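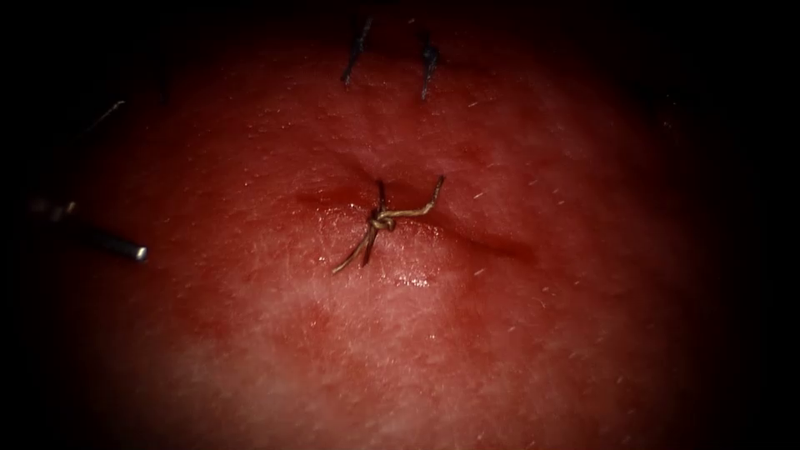

Knot on the short incision, braided thread, tails spreading.

April 2020 — suture practice, Penora bench

Tissue gathers at the stitch, with folds and a small dimple above it. Suspect too much tension on the throw. W. Strickland to check against the Bruston notes.

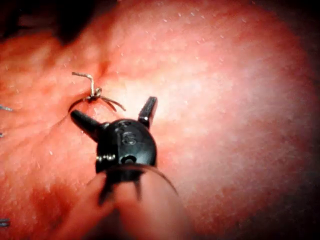

Knot spacing for the next set stays at 3 mm. The surface is still moist around the knot, so no rewetting before the next stitch. Try 2 throws, shorter tails.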